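Unit 6 handout. Read before the 28th September session and bring it with you.

# Can machines do chores yet?

Short answer for the course: some chores, in some rooms, some of the time. The longer answer depends on what you count as a chore and how much help the machine gets.

## 6.1 What counts as "can do"

A dishwasher does a chore. So does a bread slicer, and the catalogs were already full of labor savers in 1904. These machines work because the job was changed to fit them. You load the rack the way the dishwasher wants it loaded.

In this unit we ask about the other kind of chore, where the objects and the furniture stay as they are and the machine has to cope. Three terms from last week that you will need:

- **Pick**: get hold of one object and lift it clear.
- **Place**: put it down where it belongs, the right way up.
- **Reset**: get ready for the next object without knocking anything over.

Most reports give a success rate for the pick only. Check for this every time.

## 6.2 Shelf work

Stocking a shelf sounds easy -- a new hire learns it in a morning. It mixes objects that behave very differently. A bottle is stiff and keeps its shape, but it can tip. A chip bag is light and changes shape when squeezed, and its corners are often the only part that two fingers can close on. Grip too hard and you crush what is inside. Grip too softly and the bag slides out.

Wire racks add trouble of their own. Depth cameras can lose thin wires, and a finger can catch in the mesh.

Two arms help in principle, with one holding while the other lifts. In practice one arm often does the work and the other waits nearby with its fingers open.

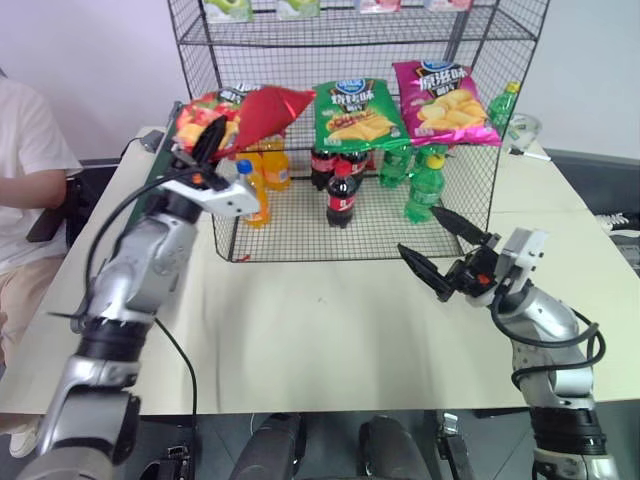 ## 6.3 The Groltine and Prelby trials

Groltine ran 172 shelf tasks on a two-arm bench setup in February. Bottles went well. Bags were the weak spot, and 17 tasks were stopped by hand before the arm touched anything. Groltine leaves those out of its success rate. Decide whether you agree.

Prelby used a similar setup in a home kitchen, putting away groceries. The arms were slower there, mainly in the cupboards, where the doors got in the way.

## 6.4 Questions to prepare

1. Pick a chore you did this week. Split it into pick, place and reset. Which part would fail first?
2. Should a stopped task count as a failure?
3. Flumach sells shelves with fixed slots for each product. Is a robot that needs them closer to a shelf stocker or to a dishwasher?

Reading: the Aguiar notes, part 2. Skip the math in the middle -- we will do it on the board.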